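Home | Products | Services | Events | Resources | Contact

Category: Automation & Robotics / Talks and Presentations

Speaker Notes: The Dastia Two-Arm Workstation – What the Buyer Receives
Brondenlow Product Briefing, June session

Slide 1. Opening

Good morning, and welcome. This talk covers the Dastia workstation, a tabletop kit with two arms that Brondenlow supplies to teaching laboratories, research groups and small engineering departments. The session will go through the contents of the kit, the service plan, the results of our own review period, and the limits of the product as it is sold today.

Questions are welcome at the end of each part. Please hold questions on pricing until the closing section, as several of them depend on the service plan selected.

(Pause. Confirm that the handout has reached the back rows.)

Slide 2. Who the kit is for

The Dastia kit was put together for groups that wish to begin work with two arms and do not have a machine shop or a full-time technician. Most inquiries come from departments that already own a single arm and have found that one hand is not enough for the tasks they wish to study. Opening a container while holding its contents is the usual case. Passing an object from one hand to the other is another.

It is not intended for production lines. We ask our sales partners to state this in writing, and we state it again here. Buyers who need continuous duty on a factory floor should speak with us about the Branelside line, which has its own briefing.

Slide 3. What is in the kit

The standard order consists of:

- two arms with parallel-jaw grippers
- control computer and software license
- cable set, labeled at both ends
- mounting hardware for the table
- the Sampaio task set
- printed setup guide and wall chart

The table is not supplied. The setup guide gives the required dimensions and load rating, and buyers should read that page before the order is placed. In our first year, the most common cause of a delayed installation was a table that did not meet the rating.

(If asked: left-hand and right-hand arms are not interchangeable once the cable set has been fitted. A replacement arm must be ordered for the correct side.)

Slide 4. The Sampaio task set

The task set gives a new group something to work on from the first day. Each task comes with a card that states the starting layout, the goal, and the conditions under which an attempt is scored as complete. The cards increase in difficulty. Early cards use one object and one hand. Later cards call for both hands, and the last group adds furniture with moving parts.

Colors are kept plain and distinct so that groups who are also working on vision software can begin without tuning. Parts may be ordered one at a time, and the cards may be copied for classroom use.

Slide 5. The workstation in use

(Allow a moment for the audience to look before speaking.)

A layout of this type occupies a single table. Please note the yellow cube near the center, with one gripper touching its side and the other held just beyond it. The blue tray and the open drawer are both empty at this point. Please note also how close the two arms come to each other over the middle of the mat. The shared area is where most of the programming effort goes, and it is the part of the software that our reviewers discussed at greatest length.

The cables run along the outside of the arms. Visitors often ask about this. Outside routing makes a cable easier to inspect and to replace, and it also means that slack must be checked whenever an arm is moved to a new position on the table.
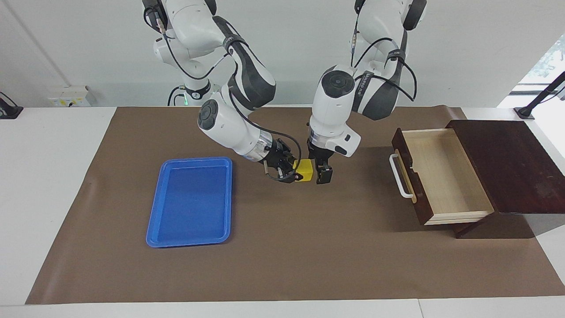
Slide 6. Findings from the review period

Before the kit was offered for general sale, we ran it in our own laboratory under the same conditions a buyer would have, using only the printed guide and the standard support line. The review log contains 364 entries. Of these, 44 led to a change in the guide, the software or the hardware.

Two card tasks were then selected for a final check, one using a single hand and one using both. Each was attempted 100 times. The full record of both runs, with failed attempts included, is available on request. We do not print a success rate on the product sheet, as the figure depends a great deal on how the buyer's own software is written – a point the handout covers in more detail.

The reviewers raised three concerns that remain open:

1. The wall chart is hard to read from the operator's seat.
2. Recovery after a stop takes longer than it should when both arms are over the middle of the table.
3. Spare gripper fingers are sold only in pairs.

The second item is under active work. The first will be corrected at the next printing.

Slide 7. Service plans

Two plans are offered. The basic plan covers remote support during business hours and software updates. The extended plan adds an annual visit, during which joints, cables and gripper fingers are inspected and the arms are recalibrated. Buyers on the extended plan may also borrow a replacement arm while a repair is carried out.

Neither plan covers damage from a table that falls below the load rating. This has led to disagreement in the past – please draw attention to it when speaking with your own purchasing office.

Slide 8. Ordering and training

Orders are placed through Brondenlow directly or through a listed partner. Training is held at our site or at the buyer's. Groups should send at least two people, one of whom will be responsible for the emergency stop and the daily checks. The training course uses the early task cards, and those attending should read them beforehand.

(Take pricing questions now. Price sheets are on the table by the door. Quotations are issued in writing only.)

Notes last revised 18/05/2025

Contact Brondenlow Events Office | Copyright Brondenlow. All rights reserved. | Back to top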